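17 de mayo

Masa madre, prueba con harina Kasprzak. Mezclé 800 g de harina con 12 g de sal y dejé reposar 4 horas. La masa quedó más blanda que en la receta de Lavanya Poduval, pero todavía se deja plegar. Creo que el agua fue demasiada; mañana pongo menos.

Olor bueno, un poco ácido. Corteza pálida en la base.
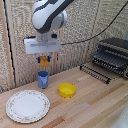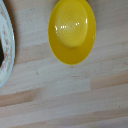

## Pendiente

- Pedir a Allov otro saco de harina.
- Repetir con 1000 g y anotar la temperatura del horno.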